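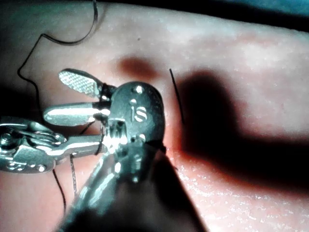

Pink Pads and Black Thread: Our Suturing Practice Gallery

Posted by Jolien Vandenberghe, Apr 10, 2020

So many of you wrote after my last post asking what suturing practice looks like up close that I finally sat down with a pot of tea. Pauline Furnival kept me company, and we disagreed very happily for most of an afternoon.

I learned to sew from my grandmother, and I still think of her whenever I look at a line of stitches - she would have had plenty to say about thread lying around all over the place like this.
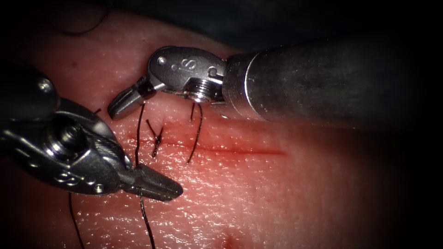 She always told me to mind the thread first and the cloth second, and I pass that on to every beginner who will listen. Most of them want to hurry to the knot, and I was just the same.

My favorite stage is the middle of a stitch, with one set of jaws close by the other and the black strand running up between them.

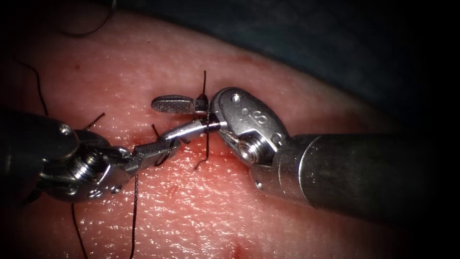

Defne Akgül has promised to write up her notes on thread tension for us in May, and I can hardly wait, so do look in again then.

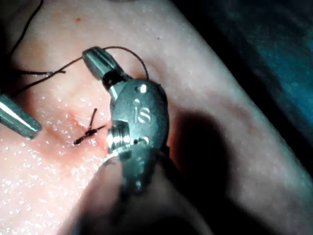
A finished stitch on the pink pad, small and dark, with its two tails showing.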